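Cleaning Residue on Light-Colored Work Surfaces: A Comparison of Two Rinse Methods

Divya D'Souza, Building Materials and Maintenance, term project, December 8, 2023

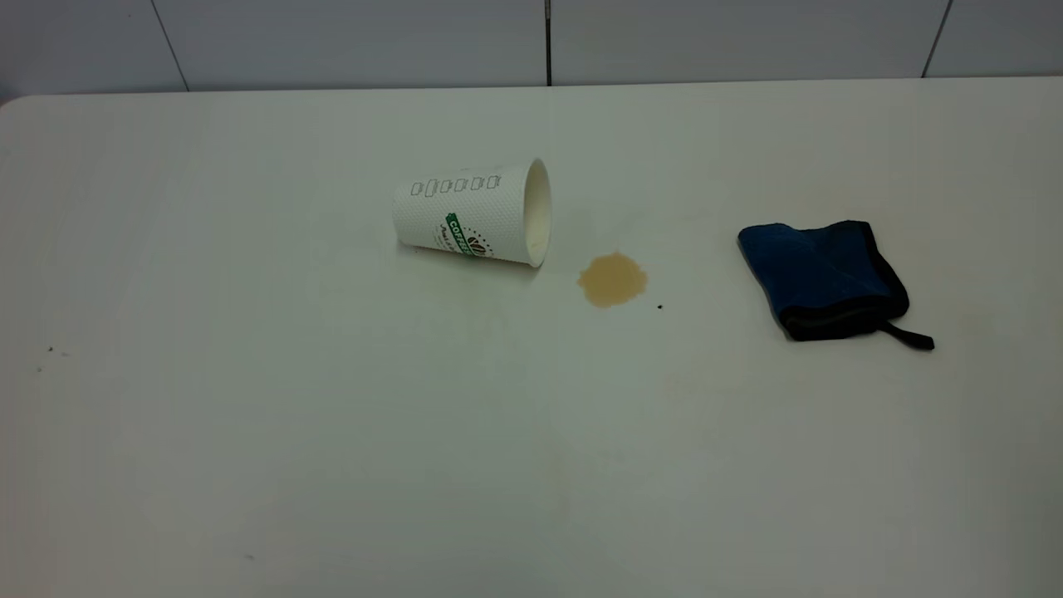
Figure 1. White tabletop against a tiled wall.

1. Background

Smooth work surfaces in shared rooms are cleaned often and rinsed seldom. Most general-purpose cleaners contain surfactants that stay behind when the water evaporates. The film is thin and hard to see on a white surface, but it holds dust and can change the gloss of the finish. Complaints about "sticky tables" in the Kadirik building were the starting point for this project. The maintenance plan for the building calls for wiping with diluted cleaner and says nothing about rinsing.

The question was whether a separate rinse step reduces residue enough to justify the added labor. Two methods were compared: a single wipe with a damp cloth, and a flood rinse followed by a squeegee. A surface wiped with cleaner only served as the control.

2. Materials

The cleaner was Skallix, a concentrated liquid, mixed with tap water at the dilution printed on the container. Plulusero microfiber cloths were used throughout. Cloths were washed without fabric softener before the first trial and again between trials, as softener leaves its own film.

Test panels were cut from one sheet of white surfacing material to avoid differences between production lots. A total of 11 panels were prepared. Two were set aside as blanks and never treated with cleaner. The rest were divided equally among the control and the two rinse methods.

3. Procedure

Each panel was washed, rinsed with distilled water, and left to dry overnight on a rack. Cleaner was applied from a spray bottle held at a fixed height and spread with a folded cloth in overlapping strokes. The panel was left for five minutes before the next step.

For the damp wipe, a fresh cloth was soaked in tap water, wrung out by hand, and passed over the panel once in each direction. For the flood rinse, tap water was poured along the upper edge of the tilted panel and drawn down with a rubber squeegee. Control panels were left alone.

Residue was collected by swabbing the full panel with distilled water and measuring the conductivity of the swab extract. Conductivity does not identify the compounds present, but it rises with dissolved salts and ionic surfactants and is adequate for ranking. Gloss was read with a handheld meter at the center and near each corner.

4. Results

The control panels gave the highest conductivity in every trial. The damp wipe lowered the reading, but the spread between panels was wide. The flood rinse gave readings close to the blanks, with little spread.

Gloss followed the same order, although the differences were small. One control panel showed a visible streak under side lighting. It was kept in the data set.

The flood rinse took up to two minutes longer per panel than the damp wipe. Most of that time went to collecting the runoff.

5. Discussion

The wide spread in the damp wipe group probably comes from the cloth. Wringing by hand does not leave the same amount of water each time, and a cloth that has picked up cleaner will put some of it back down. A mechanical wringer would remove part of this variation. Chettiar's course notes on surface care recommend turning the cloth to a clean face after every pass, which was not done in these trials.

Tap water hardness was not measured. If the water supply carries a significant mineral load, some of the conductivity in the rinsed groups came from the water itself. The blanks do not correct for this because they were swabbed after distilled water only. A further control, rinsed with tap water and never treated with cleaner, should have been included.

The panels were flat and had no joints. On an installed surface, water from a flood rinse would run to the back edge and could enter the gap at the wall. Without a sealed joint, the method is not suitable.

6. Recommendation

A damp wipe with a clean cloth should be added to the routine for the Kadirik tables. The flood rinse should be limited to removable panels that can be carried to a sink. Measurements will be repeated in February with the tap water control included and the cloth turned between passes.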